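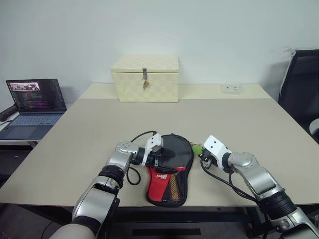 Storing board games at home: what works and what's a waste of money

Every few months somebody posts a shelf of perfectly matched game boxes, and people rush out to buy the same organizers. I own over 200 games and have tried most of this stuff on my own shelves. Much of it did very little.

Flat or upright?

Upright saves space and lets you pull one game without moving six. The usual warning is that the pieces will spill into a heap. With a snug lid and bagged parts, mine don't. Old boxes with loose lids are another story, so those stay flat, heaviest at the bottom, no more than four high.

Box bands

I'm not convinced. Plain rubber bands dry out and leave a brown line on the cardboard. The wide fabric kind is kinder, but pull it too tight and it bows the lid in the middle. I band the games I'm taking out of the house and take the bands off when I get home.

Silica gel packets

People swear by them. In a cardboard box that gets opened twice a month, I doubt one little packet does much. If the room is damp, fix the room. I ran a cheap humidity gauge on the shelf all through April and it sat at 42 percent with no packets at all. A basement in Tustosthorpe, where Glenys Meredith keeps hers, is a different matter, and she runs a dehumidifier.

Card sleeves

Fine for decks you shuffle constantly. For a game you play once a year they cost money and make the deck too fat for its slot. Buy one pack first and test the fit. I sleeved all of Umon before finding out the insert wouldn't close, and spent an evening undoing it.

Foam and wood inserts

The Prosser trays look great in photos. They also add weight, and when an expansion comes out you're back where you started. Small zip bags do the same job. Poke a pinhole in each one to let the air out – otherwise they puff up and lift the lid.

Split corners

Skip clear tape. It yellows, and it takes the print with it if you ever peel it off. Brush a little white bookbinding glue into the split, press a strip of thin paper along the inside, and hold it with clothespins overnight. Put wax paper under the pins. Gwilym Meredith says wood glue is just as good. It dries stiff and mine cracked again, so I don't agree.

Warped boards

Lay the board face down on a clean towel, put a sheet of plywood on top, add a few heavy books and leave it for 9 days. My copy of Arkeo came out nearly flat. Another board didn't move at all. Don't use an iron, whatever the videos say.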